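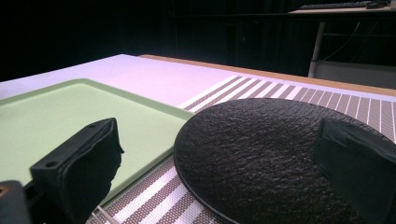
Figure 6. Place setting with striped placemat, round black plate and pale green tray on a white tabletop.

4.2 Does the placemat mark a place?

Writers on table setting tend to treat the placemat as a border. On this view, which Chuang and Reisinger state most firmly, the mat tells each diner where their share of the table begins and ends, and objects that belong to the meal but not to the person stay outside it. The claim is attractive and has been repeated often. We doubt that it describes how people lay a table at home.

The setting in Figure 6 is a fair test. The round black plate rests on the mat, as the border account says it should. The green tray does not fit so well. It lies at an angle, its corner close to the rim of the plate, and the mat extends out from beneath it. If the mat were a border, the tray would be either inside it, as part of the diner's place, or clear of it, as a shared item. It is neither. One might answer that the tray was put down in a hurry and would have been straightened before anyone ate. That may be so, but a rule that can be rescued this way in every awkward case is not much of a rule.

Reisinger's reply to an earlier draft of this section was that the stripes do the work. A striped mat, he argues, gives the person laying the table a set of lines to follow, and plates and trays will tend to be squared to them. We have trouble seeing how this could apply to a round plate, which has no side to square. For trays the argument at least makes sense, but it was built on the Maletti household set, where all the mats were striped and there was nothing to compare them with. Yang found no such effect when plain and striped mats were used in turn over 14 evening meals in the same home. His sample is small and we would not lean on it heavily. It is still more than the other side has offered.

A second claim concerns contrast. Tavares holds that people choose a dark plate for a light table so that the plate stands out and can be found at a glance. The plate in Figure 6 is certainly dark against the white of the table. Whether it was chosen for that reason is another matter. In our December interviews, people who owned dark plates with a rough, stone-like surface mostly talked about how they looked in the store, or said they had been a gift. A few complained about the noise a fork makes on them. Finding the plate did not come up until we asked about it, and answers given after a leading question should be read with care.

The survey by Sin is sometimes cited in support of Tavares. It drew over 2000 replies, a number that has impressed reviewers more than it should. The form asked people to rate how well they liked different pairings of plate and table. It did not ask which plate they used on an ordinary night, and liking a pairing in a survey costs nothing.

We do not claim that mats and plates are put down at random. In the Pleltier kitchens, plates landed on mats far more often than beside them, and this needs some kind of account. A dull one may be enough. Mats protect a table from scratches and spills, plates are the things most likely to cause both, and a tray with a raised rim can go wherever there is room. Nothing in this requires the diner to have a sense of territory. Section 4.3 takes up cups and glasses, where the border account has had an easier time, mainly for want of anyone checking it.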